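May 22, 2024
Notebook, chores bench, Clollbridge workshop

Question carried over from January: is the two-arm cell good enough at cloth to be worth an hour of anybody's shift? The Kevholm people want a yes or no on laundry by the end of the quarter. I don't think they will get one, but the notes should at least be in order.

Set-up as before. Two arms facing across the marbled top, wrist views on, one fixed view of the whole table. Soft goods only. Gripper width limit left at the value from the last entry. Finger pads not changed, see wear note below.

Timing first, as it is what gets asked for. Log total now stands at 669 attempts on soft goods, all kinds, all operators. I went back through the last 48 by hand and sorted them by where they went wrong. The largest group, 13, failed before anything had been lifted: the fingers closed on one layer where two were wanted, or on two where one was wanted. The rest of the failures are spread thinly over slips, twists and the arms getting in each other's way. I had expected slips to lead. They did in January, before the pads were swapped for the present type.

So the fold itself is not the hard part. Once both corners are held and the cloth hangs straight, the motion is dull and repeats well. Finding the corner is the hard part. On a crumpled garment a corner can be under a fold, or inside out, or lying against the table where a finger can't get beneath it without pushing the whole lot along. 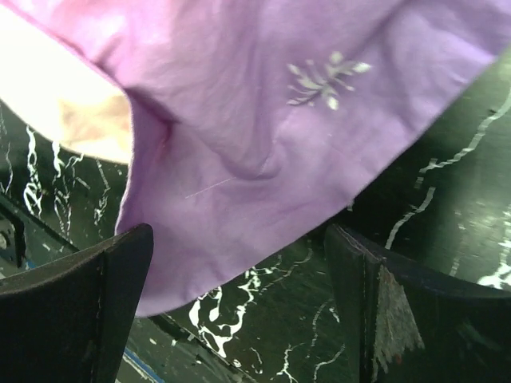 The picker's edge finder (the Mulder code, unchanged) treats any long smooth boundary as a candidate hem. A fold has a long smooth boundary too. On plain thin cotton it is right often enough to be useful. On anything thick the fold is rounder and the score drops, which is helpful by accident. On anything with two colours, outside and lining, it goes for the colour change every time, whether or not there is a hem there. I have raised the threshold once and then put it back, as it stopped proposing anything at all.

Three things to try, cheapest first:

1. Lift from anywhere, let it hang, then look for the lowest point and regrasp there with the other arm. Old trick. Costs one extra move per item but avoids searching on the table.
2. Drag before grasp. Pin one side, pull the other a short way, look again.
3. Use the fixed view to choose the side and the wrist view only for the last bit of approach. At present the wrist view does both jobs and does the first one badly.

Number 3 matters more than I had allowed for. When the wrist is moving at normal speed the view smears and the edge finder returns nothing for several steps together. The arm then carries on with the last good target, which may by now be somewhere else. Slowing the approach fixes it and ruins the cycle time. Stopping dead before the final approach fixes it too and costs less, so that goes in as the default from the next run.

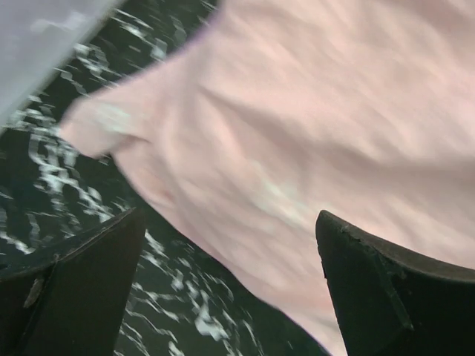 Pads. The scuffing on the faces is cosmetic as far as I can tell, but the rims bother me. A rough rim will catch a loose thread, and a caught thread shows up in the log as a good grasp. Replace both pairs before the next long run and write the date on the bag this time. Gorkov quote for the softer compound is in the folder. Their lead time is longer than I would like.

Comparison with a person, for the Kevholm question. I timed myself folding the same sort of item from a heap, 41 items without stopping, and did not need to think about any of them. The arms need a reset between items and somebody within reach of the stop. If that somebody could be folding, the sum is against us. It only comes out in favour if one person minds several cells, and we have one cell.

Where I think it is near to useful: flat goods of one size, fed singly. Tea towels, napkins, shop cloths. A feeder that separates them would do more for us than a better policy. Mixed household washing is a long way off, mostly on account of the heap.

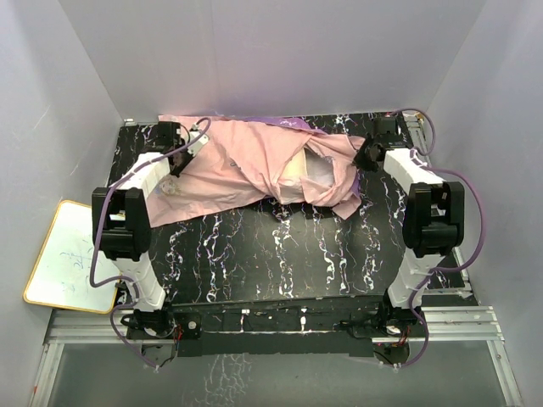

Remark from the Mulder side, added in the margin at read-through: they would not drop mixed washing yet, as the hang-and-regrasp move has not had a fair trial with both arms, and the failures I sorted were all from table grasps. They also think a person's time should be taken with one hand, which I do not agree with, though I see why they ask.

Fair point on the trial. Item 1 moves to the top of the list and gets its own run, same garments, same threshold, stop-before-approach switched on. Log the regrasp as a separate event or it will be lost in the totals again.

To do
Pads, both arms.
Split grasp failures into "too few layers" and "too many" in the log form.
Check that the fixed view and wrist view clocks agree.
Ask Kevholm what they mean by laundry.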